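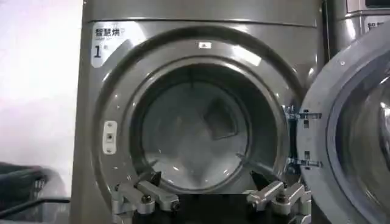 Secadora n.º 1, porta aberta, tambor vazio.

Assunto: Re: [lavandaria-flores] Secar edredões na máquina grande, vale a pena?

Olá a todas e todos,

Vale, vale, vale! Passei a manhã inteira na lavandaria da Rua das Flores com os cobertores de inverno cá de casa e venho de lá rendida. Usei a número 1, a que tem o autocolante branco com os caracteres chineses no canto (智慧烘, qualquer coisa como "secagem inteligente").

Respondo por partes à mensagem de ontem:

> Tenho um edredão de casal de penas e dois cobertores grossos. Na
> secadora de casa saem sempre húmidos no meio e quentíssimos nas
> pontas. Já alguém experimentou as máquinas grandes? O edredão
> cabe pela porta sem ser à força? E quanto tempo lhe dão?

Cabe, e cabe bem. A abertura é redonda e larga, a porta abre toda para a direita e fica fora do caminho, de maneira que se pode encostar o cesto mesmo à frente e ir metendo o edredão aos poucos. Eu começo por um canto e deixo o resto ir atrás, sem dobrar nada. Dobrado é que ele fica húmido no meio (foi o meu erro durante anos!).

Só um cuidado com o lado esquerdo do aro, onde está a chapinha do trinco. Uma fronha minha ficou lá presa com uma pontinha de fora e a porta não fechava, e eu ali a empurrar feita parva até dar por ela. Agora passo a mão à volta antes de fechar.

> E as penas, não ficam todas em bola?

Ficam se forem sozinhas. Levem duas ou três bolas de secagem, ou ténis limpos dentro de uma meia, que faz uma barulheira mas resulta lindamente. Dou 15 minutos em temperatura baixa, tiro, sacudo com força, viro ao contrário e volta para dentro. Repito até deixar de sentir grumos quando aperto o enchimento com os dedos. O meu, que é um Eswood já velhote de 200 de largura, precisou de quatro voltas. Saiu tão fofo que mal entrou no saco outra vez, uma maravilha!

> Os cobertores podem ir juntos com ele?

Eu não misturava. O edredão quer espaço para cair dentro do tambor, e com os cobertores enrola-se tudo num chouriço. Façam os cobertores primeiro, enquanto o edredão ainda está a centrifugar na máquina de lavar, e assim nem se perde tempo. Os meus são 100 por cento algodão e aguentam temperatura média sem encolher. O de lã da Gestow nem pensem, esse seca estendido em cima de uma toalha.

Ah, e espreitem sempre lá para dentro antes de carregar, até ao fundo do tambor. Da última vez encontrei uma meia de criança que lá tinha ficado, e se alguém deu pela falta dela, está em cima do parapeito da entrada.

Fui às oito da manhã e apanhei tudo livre, ao fim da tarde costuma haver fila. Em fevereiro, com a chuva, nem quero imaginar.

Ainda me falta experimentar com a capa do sofá, que tem fecho metálico e me deixa um bocadinho nervosa. Alguém já secou uma capa Stanari sem a estragar? Viro do avesso e fecho o fecho, ou deixo aberto?

Beijinhos e boas secagens,
a vizinha do 189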